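The lab at Bramcombe teaches household robots by having them do chores badly, on purpose, in homes nobody has tidied. The engineer who runs the project says the mess is the method.

"We had 3000 clean runs and a robot that panicked at a spoon," she says. "So we started collecting the failures too - the slips, the retries, the long pauses."

Her team trained one model, Lokmont, on 1385 runs, of which 1245 included a mistake and a recovery. It beat the tidy version in all but one of the test homes. "I'd love to call that insight," she says. "We were out of clean runs."
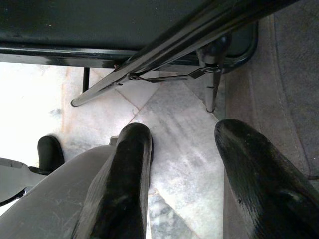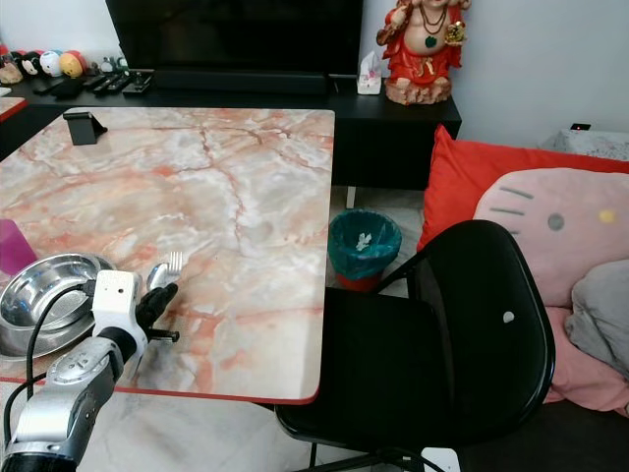 Does the robot need to be retrained for every new home?

It needs 100 short practice runs in each one, and the rest carries over from the shared model.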